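Chapter 9
Keeping and Replacing Office Equipment

Chapter Outline
The useful life of equipment
The equipment register
Repair, transfer, or disposal
The cost of waiting
Case: The Iddale branch office

Key Terms
asset register, book value, disposal record, residual value, service life, write-off

Opening Case

When Amirhossein Bahrami became office manager at Palumbo, a firm that handles freight paperwork for small exporters, he was given a ring of keys, a telephone list, and a register of equipment that had last been brought up to date by his predecessor's predecessor. The register listed 200 items. Among them were two fax machines, a franking machine, and a set of desks that had been left behind when the firm moved from Urham to its present building in Iddale.

Mr. Bahrami's first task was to prepare a budget for the coming year. He soon found that he could not do so. The accounts showed that the firm was still setting money aside each month for machines that no one could find, while the copier used by the entire billing department did not appear in the register at all. The service agreement for that copier had lapsed in June. When it failed, the firm paid for an emergency visit at a rate well above the one in the old agreement.

The problem at Palumbo was one of records. Its employees took reasonable care of what they used, and its purchases had been sensible when they were made. What the firm lacked was a method for following each item from the day it was bought to the day it left the building.

Why This Chapter Matters

Earlier chapters treated equipment as something a business buys. Chapter 8 explained how to compare bids, how to read a purchase agreement, and how to enter a new item in the accounts. The present chapter takes up the longer period that follows. Most office equipment is bought in an afternoon and then used for years, and the decisions made during those years usually affect the final cost more than the price on the invoice.

An item of equipment has several lives, and they seldom end together. Its service life is the period during which it can do the work for which it was bought. Its accounting life is the period over which its cost is spread in the books. A filing cabinet may be written off long before its drawers begin to stick. A computer may work perfectly and still be unable to run the programs that a department needs. A manager must keep these lives apart when deciding whether to repair, transfer, or dispose of an item.

Disposal deserves particular attention. Students often suppose that an item leaves the business when it is switched off for the last time. In the records it remains until someone signs for its removal. At Palumbo, Mr. Bahrami asked Wai-kit Fu of the accounts department to match every entry in the register against an object in the building. Of the entries examined, 42 could not be matched to anything. Each required a written explanation before it could be removed.

Computers raise further questions. They may hold customer records, and they contain parts that may be reused or recovered. Local rules may limit where they can be sent. These matters are discussed in Section 9.3, together with a specimen disposal record.

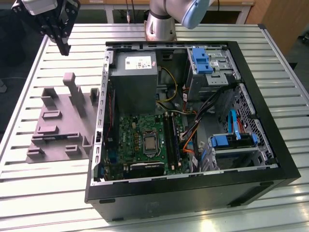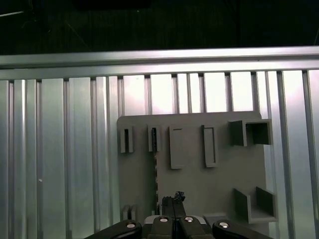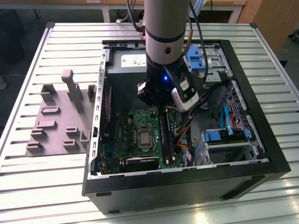
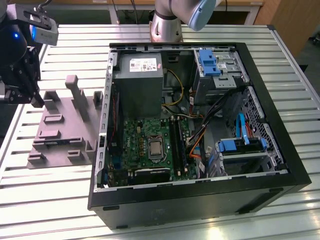 Figure 9.1. Four views from one workspace. The first, third, and fourth show a desktop computer on its side with the side panel removed.

Before You Read

Choose an office, school, or shop that you know well. List the equipment you would expect to find in its register, and mark the items you think are past their service life. Keep the list. You will need it for the exercise at the end of Section 9.2, in which you will assign each item a residual value and compare your figures with those of a classmate.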